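Osholm Community Laundry and Mending Room
Monthly safety check, July
Checked by: Babatunde Okeke
With: Sarita Mittal (mending room)
Start: 16:10

1. Entrance and walkways
Front door opens fully and closes on its own: Yes
Floor mat flat: No. Back corner has curled. Taped down for now, new mat needed.
Rear exit clear: Yes, after two folding chairs were moved. They were in the same place in June. Please use the hooks.

2. Washers
Hoses and connections: OK on all machines except no. 4, slight weep at the cold inlet. Washer replaced during the check. Look again in a week.
Door locks hold during cycle: Yes
Emergency stop tested: Yes
Drain channel: Lint and a sock. Cleared.

3. Dryers
Lint screens: Two not emptied after the last load. The sign on the wall is faded and should be reprinted in larger type.
Duct behind dryer 2: Crushed where the machine has been pushed back. Straightened. Leave a hand's width behind it.
Outside vent flap: Moves freely.
Gas shut-off labelled: Yes

4. Electrical
Plug tests in date: Yes, apart from the grey extension lead in the mending room. No label. Taken out of use and given to Harsh Chauhan.
Heater in the office, 3000 W: Must go straight into a wall socket. It was on a four-way block. Moved.
Fuse board cover shut: Yes

5. Mending room
Irons off and on their stands: Yes
Iron cord, left-hand station: Outer cover worn near the plug. Do not use until a new cord is fitted.
Needle and pin tin has a lid: Yes
Shears stored closed: One pair left open on the shelf. Closed and put away.
Machine guards: Finger guard loose on the older machine. Sarita tightened it, but the screw thread is poor. Order a new screw.
Loose threads under the treadle: Some. Swept up.

6. Chemicals
Bleach locked away: Yes
Decanted bottles labelled: No. One spray bottle with no label, contents not known. Set aside for disposal.
Eyewash in date: Yes, 17 months left.

7. Fire and first aid
Extinguisher gauge in the green: Yes
Alarm test: Sounded in all rooms. Panel log entry 407.
First aid box: Short of medium plasters and burn gel. Lalit Yadav to restock.

Result: Pass, with repairs to follow. Iron cord and floor mat come first.
Finish: 17:25

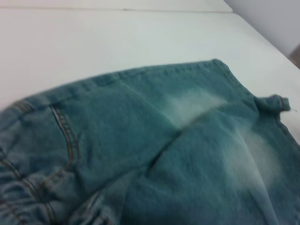 Photo: Ritu Kandpal / Osholm Community Laundry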